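Abrehet Mersha
Jul 18, 2026

Short thread on oiling wooden boards, as I've been asked for the method again and typing it out in replies is getting slow.

Start with a clean board. Wash both sides in warm water with a little washing-up liquid, wipe it down and stand it on its edge overnight. Don't lay it flat on the worktop. Mine cupped badly in January when I did that.

If it feels furry in the morning, go over it with fine sandpaper, along the grain. Light pressure. Wipe off the dust with a barely damp cloth and wait again.

Oil next. I use Tirnari, which is plain food-safe mineral oil. I've also tried Zullex, which has wax in it and takes longer to rub in. Olive oil and sunflower oil go sticky and start to smell after a few weeks, so leave those in the cupboard.

Pour a little in the middle and spread it with an old T-shirt. Pale wood like maple shows you straight away where you've missed a bit. Do the edges, and do the end grain twice because it drinks more than the rest.
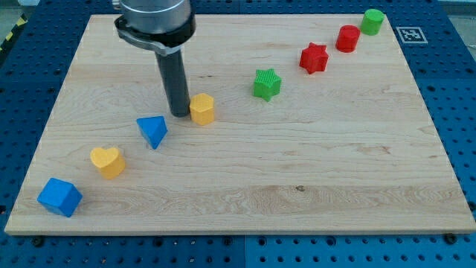 Öztürkmen replied that walnut oil has worked for years on the boards at home and never gone off, and asked why I'd left it out.

Fair point. Walnut oil does set hard, unlike the other kitchen oils. I leave it out because of nut allergies, and I give a lot of my boards away. If it's only for your own kitchen and everyone is fine with nuts, go ahead. Give it plenty of time to cure between coats.

Leave the oil on overnight, then wipe off whatever is still sitting on the surface. A new board gets 2 coats from me. After that I do it when water stops beading on top.

A 50 ml bottle is enough for a small board. Anything bigger and I'd buy the large one.

Someone asked about the dishwasher. No. The old Arner board I was given went through once and split along a glue line.

Knife marks next time. I need to find my scraper first.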